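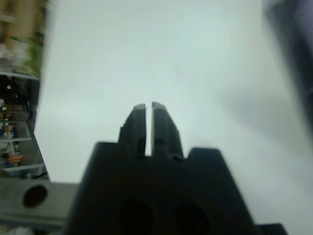
Uma leitora escreveu a dizer que o branco é a única cor que não cansa, que mudou tudo em casa para superfícies claras e lisas e que desde então arruma em metade do tempo. Perguntava porque é que eu continuo tão desconfiado. Respondi-lhe em duas linhas, fiquei com a sensação de ter sido seco, e vai agora a resposta comprida.

Primeiro, metade do tempo em relação a quê? Se antes tinha um tampo de madeira escura com três bandejas, um candeeiro e o correio do mês, e agora tem um tampo claro sem as bandejas nem o correio, quem merece o elogio são as bandejas que saíram. Eu fiz a mesma troca em setembro, com o mesmo entusiasmo, e durante uns dias também achei que era a cor.

O meu tampo é um Tisholm, o quase branco que na loja parecia branco e em casa tem dias. De manhã puxa para o cinzento, ao fim da tarde há uma hora em que juraria que é esverdeado. Fui ver ao catálogo e o tom chama-se qualquer coisa com névoa. Não tenho nada contra a névoa, mas gostava de ter sabido antes de pintar a parede a condizer, porque agora a parede e o tampo olham um para o outro como parentes que não se falam.

Depois há a questão do liso. Vende-se o liso como se fosse sinónimo de limpo, e nisso é que eu não embarco. Uma superfície lisa e clara mostra tudo: a dedada, o risco do lápis, a argola da chávena, e uma sombra larga que já tentei limpar duas vezes com um pano antes de perceber que era a sombra do estore. A madeira velha que eu tinha era provavelmente mais suja. Só que era discreta.

Comprei o produto que toda a gente recomenda, o Entwistle, que promete devolver o tom original. Custou-me 16 euros, um frasco pequeno, e a embalagem manda aplicar com movimentos circulares, deixar atuar e retirar com pano seco. Apliquei. Esperei. Retirei. Fiz depois o teste que devia ter feito logo no início, que foi limpar a outra metade do tampo com água morna e uma gota de detergente da loiça, e chamei gente cá de casa para dizer qual era qual. Erraram. Voltei a perguntar no dia seguinte, com outra luz, e disseram que era uma pergunta estúpida. Aceito as duas respostas como resultado.

Com o pano fui um pouco mais generoso. O da Unine, de microfibra, limpa bem e não larga pelo. Mas aquele conjunto de 11 panos com uma cor para cada tarefa é uma coisa que só funciona em casas onde as pessoas leem o folheto. Na minha, ao fim de uma semana, o azul dos vidros tinha molho de tomate.

O que me irrita mais, e aqui a leitora não tem culpa nenhuma, é o método Piltstead, que me aparece em todo o lado desde que fiz a asneira de pesquisar tampos. A regra é deixar 22 minutos por dia para libertar superfícies. Porquê 22? Li o guia gratuito do princípio ao fim e o número nunca é explicado. Suspeito que vinte parecia preguiça e vinte e cinco parecia trabalho. Experimentei durante duas semanas, com o temporizador do forno. Nos primeiros dias sobravam coisas para arrumar, nos outros sobravam minutos, e eu andava pela casa à procura de um objeto com ar de culpado. Foi assim que a balança da cozinha foi parar ao armário das toalhas, onde esteve até eu precisar dela para um bolo.

Há ainda o problema de para onde vão as coisas. As pessoas que mostram superfícies desimpedidas mostram pouco as gavetas. A minha segunda gaveta, a contar de cima, já não fecha - tem o correio, os carregadores, a fita-cola, um metro articulado e um cabo que não sei de que é e que não me atrevo a deitar fora. O tampo está lindo. A gaveta abre-se com uma espátula.

Dito isto, vou manter o Tisholm. Não vou fingir que me arrependo por inteiro: é bom ter um sítio onde pousar um caderno sem empurrar nada com o cotovelo, e as migalhas escuras veem-se logo, o que para quem toma o pequeno-almoço ali tem a sua utilidade. As claras é que não se veem, e só dou por elas na manga da camisola.

O que mudei foi a rotina. Passo o pano húmido à noite, quando me lembro. O correio tem outra vez uma bandeja, só uma, e fica à vista. O frasco de Entwistle está debaixo do lava-loiça, quase cheio, e se alguém o quiser pode vir buscá-lo.

À leitora, que foi simpática e merecia melhor do que duas linhas: acredito que arrume mais depressa. Se um dia tiver paciência, volte a pôr as bandejas durante uma semana, em cima do mesmo tampo claro, e veja quanto demora. Gostava mesmo de saber, e publico o resultado ainda que me deixe mal visto.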